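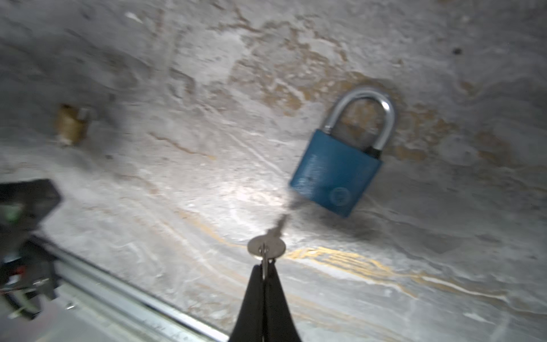 Robot Handling, Handout 2: Comparing Fingers and Cameras on a Lock-and-Key Task

Dorota Krajewska
September 2024

Print this page | E-mail this page

Welcome back, everybody, and thank you for the lovely questions after the first session (I have answered most of them by e-mail, and if I missed yours, please do nag me). These notes go with the practical in Room 201 at Vumside. You don't need to learn them by heart, but do read them before you come, as the bench time goes terribly quickly once the arms are switched on.

The job is padlocks and keys. I know it sounds a bit homely next to some of the grand things people do with two arms, but I am very fond of it! A key is thin, flat and slippery, it lies close to the table, and it has to be held the right way round or it is no use at all. A padlock is chunky and easy to grab but likes to swivel. So you get two quite different sorts of grasp in one exercise, and a careless choice of finger shows up within minutes.

Both arms are carried on one rail along the front of the bench and reach in towards the middle, so the grippers share a rather small patch of table. Plan for that. Last year's groups lost more time to the two wrists getting in each other's way than to anything else, and a good half of it could have been saved by agreeing beforehand which arm goes in first and where the other one waits. Keep an eye on the cable loops above the wrists as well when you turn a gripper a long way round.
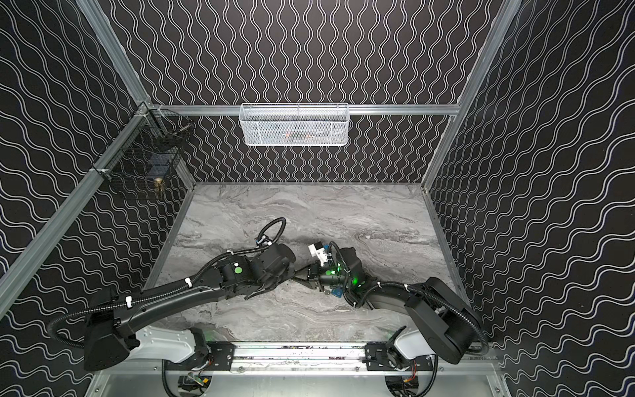 1. Choosing the fingers

You will try two sets. The Galletach fingers are narrow at the tip and suit the key. The Telau fingers have a broader pad, which is kinder to the padlock body but struggles to get underneath anything flat. Please don't decide in advance which is "better" (I can always tell from the write-up when somebody has). Make 10 attempts with each set on each object, and write down what happened every time, including the dull ones.

Count a grasp as good if the object is lifted clear and stays at the same angle in the fingers until you put it down. A key that is lifted but droops is a miss. I'm sorry, I know that feels harsh, but a drooping key won't find the keyhole.

2. Where to watch from

The fixed camera sees the whole bench, both arms and everything on the walls, and it is wonderful for working out why two arms bumped. What it does poorly is small things. A key takes up very few pixels from up there, and once the grippers come together over it they can easily hide the very bit you wanted to see,

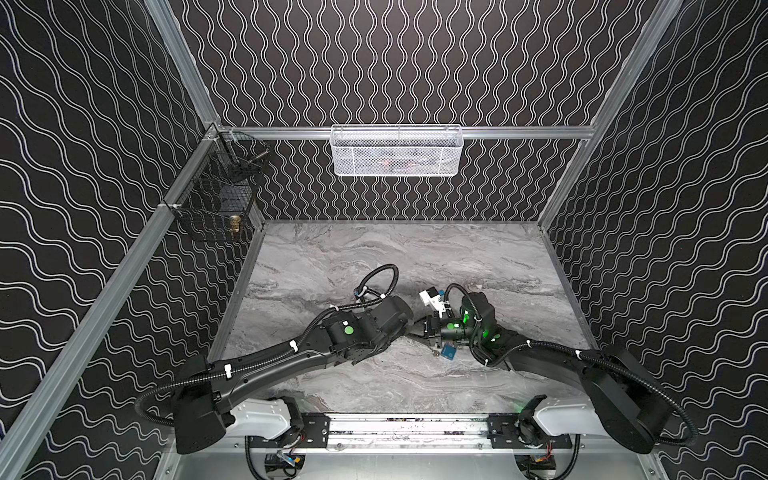
so before you blame the fingers for a missed grasp, ask yourself whether the camera could have told you where the key was at all. The wrist camera looks along the fingers and gives you the key nice and large, though it smears when the arm moves quickly and loses all sense of what the other arm is up to. Slow down to 70 per cent speed for the last part of the approach and look again at the smearing. Then compare the two views of the same attempt side by side, which the Galli viewer lets you do with its split window.

One more thing about the wrist view. Watch for bright patches on the table between the fingers, as a shiny key lying in one can be surprisingly hard to pick out. Shift the key a little and try again, and make a note that you did.

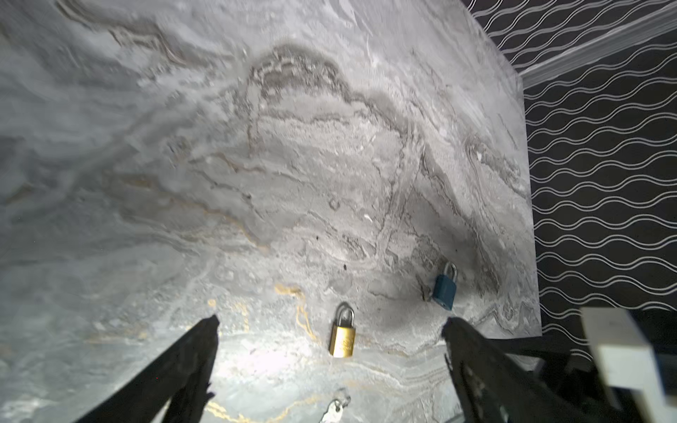
3. What to hand in

One page per pair, please, plus your table of attempts. Tell me which fingers you would keep for the key, which for the padlock, and which camera you trusted at each stage. If you and your partner disagree, splendid, write both views down. The longer report comes in December, so hang on to your recordings until then.

Questions: Dorota Krajewska, Room 201, Vumside
© Vumside. All rights reserved.
Back to top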